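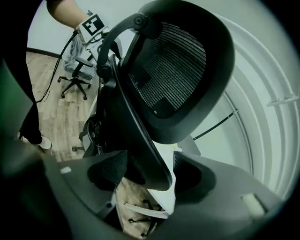 Mesh backrest and support arm on one of our black office chairs

The long desk and its chairs: frequently asked questions

Updated 30 Mar 2022 by Dinesh Cassim

We get a lot of messages about the shared room at Olton, and most of them are about the furniture. I love this subject (ask anyone who has been stuck next to me at lunch), so I've put the answers on one page. If yours is missing, write to me and I'll add it!

Which chairs can I use?

Any of them! The black mesh ones roll, so they're the easiest to move to wherever you want to work. The dark gray ones live on the window side of the desk, and they're lovely if you like having the glass behind you. Try both before you settle on a favorite. I changed my mind twice.

How do I set up a mesh chair for my height?

Start with the seat, before you touch anything else. Sit all the way back, put both feet flat on the floor and use the height lever until your thighs are level. Then do the tilt. The levers are under the seat, and it helps to get down and look at them once so your fingers know where to go later - they feel very much alike from above.

Take your time over it. Two minutes of fiddling in the morning makes such a difference by the afternoon.

The backrest feels too loose. Is it broken?

Probably it's the tension setting. Turn the tension control a little at a time and lean back between turns. If the back still drops away from you after that, or you hear a click when you lean, stop using the chair and tell Kamrul Nanayakkara, who looks after repairs. Please don't take a wrench to the bolts yourself, however tempting it is. (I know. I'm tempted too.)

How do I clean the mesh?

A soft brush first, going along the ribs, then a barely damp cloth. Dust loves those grooves. Skip the spray cleaners, they leave a sticky film that picks up even more dust. For the casters, tip the chair onto its side on an old towel and pull out any hair or thread with tweezers. It's weirdly satisfying!

Why is the desk curved?

It follows the line of the window wall. A straight desk would have left an awkward wedge of floor along the glass, good for nothing but lost pens. With the curve, people on the two sides can talk without leaning, and there's still plenty of open floor behind the black chairs. 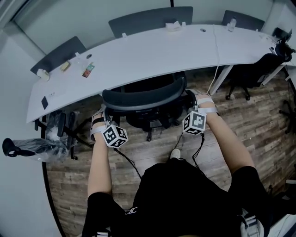
The long white desk, with a black mesh chair tucked in and gray chairs opposite

Can I leave my things on the desk?

During the day, sure. Tape, snacks, a phone, a box of tissues - it's a working desk and it should look like one. At the end of the day please take anything personal with you and put food away. The tissues can stay out. So can a roll of tape, which somebody always needs five minutes after it's been put in a drawer.

Where do I run my charger cable?

Use the round grommet in the desktop. Drop the plug end down through it and keep the slack off the floor, where casters will find it. If your cable is short, choose a seat close to the grommet, or ask me about an extension.

What takes marks off a white desktop?

Warm water and a drop of dish soap, nearly every time. For pen, use a little rubbing alcohol on a cotton pad, dabbed on and wiped straight off, after testing a spot near the back edge. Coffee rings come up easily if you catch them the same day. Please keep scouring pads away from it!
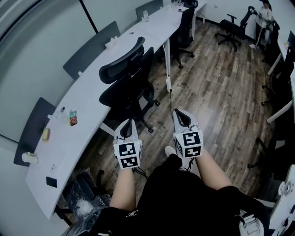 Do the chairs scratch the floor?

Clean casters shouldn't. Grit is the real trouble, so we sweep the planks before we mop, always with a well-wrung mop. If you spot a new scratch, check the wheels of the nearest chair for a bit of gravel. Lift the gray chairs when you move them, even if it's only to let someone squeeze by.

Can I borrow chairs for an event?

Yes, with notice. Kamrul keeps the list, and he can also ask our Clonow office if you need more than we have. The big get-together in June takes every spare seat, so get your request in early for that one.

Where should the chairs go when I leave?

Black chairs tucked under the desk, gray chairs facing it on the window side. The room looks wonderful like that first thing in the morning, with the whole curve clear from end to end.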